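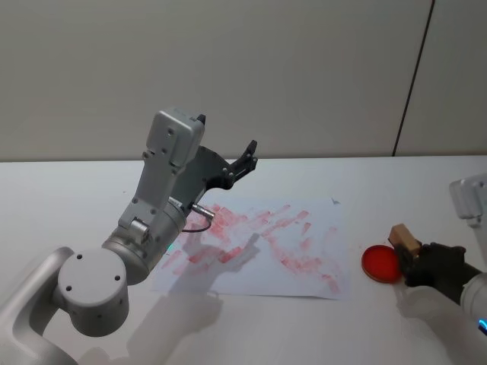 Stempeln mit Holzklötzchen, kleiner Thread. Weil die Frage gestern wieder kam, wie man saubere Abdrücke hinkriegt. Spoiler: dauert.

Erstmal Farbe. Rot ist gemein, sag ich gleich. Auf weißem Papier sieht man alles – jeden Wackler, jedes Verrutschen. Wer nur üben will: trotzdem Rot nehmen. Man lernt schneller.

Schälchen lieber flach und breit. Klötzchen muss gerade rein und gerade wieder raus. Bei den hohen Bechern kippt es immer, dann ist eine Kante voll und die andere trocken, und der Abdruck sieht aus wie ein halber Toast

Zu viel Farbe = Matsch. Zu wenig = blasses Rechteck mit Loch in der Mitte. Ich tupfe 3 mal kurz auf Schmierpapier ab, dann erst aufs richtige Blatt. Beim Kissen von Priko reicht einmal, das gibt weniger ab.

Und NICHT schieben. Runter, drücken, hoch. Sobald man beim Abheben zieht, hat man Streifen. Blassrosa Streifen. Überall. Kenn ich gut.

Papier: dünnes Kopierpapier wellt sich, sobald viel Farbe drauf ist. Kanten kommen hoch, das nächste Klötzchen sitzt schief. Ich hab noch einen Stapel von dem dickeren Hartono, 5 Blatt übrig, die heb ich mir fürs Geschenkpapier auf. Zum üben tuts das billige.

Schräge Reihen finde ich übrigens schöner als gerade. Verzeihen mehr. Bei geraden sieht man sofort wenn eins aus der Reihe tanzt, bei schrägen denken alle das soll so

Unterlage nicht vergessen!! Mein Tisch ist auch weiß. War mal weißer. Feuchtes Tuch direkt daneben legen, nach 40 Minuten geht die Farbe bei mir nur noch mit Schrubben ab.

Klötzchen hinterher abwischen, nicht ins Wasser legen. Meins ist aufgequollen und jetzt sind die Ecken rund. Hat auch was, aber Rechteck ist das keins mehr.

Muster mit Datum hinten drauf aufheben, auch die verschmierten. Die vom Oktober sind schlimm, echt. Aber man sieht genau ab wann ichs mit dem Abtupfen kapiert hab.

Nachtrag weil gefragt wurde: Farbe ist die normale wasserlösliche von Denemside, die kleine Flasche. Blau hab ich noch nciht probiert – kommt als nächstes, wenn das Rot leer ist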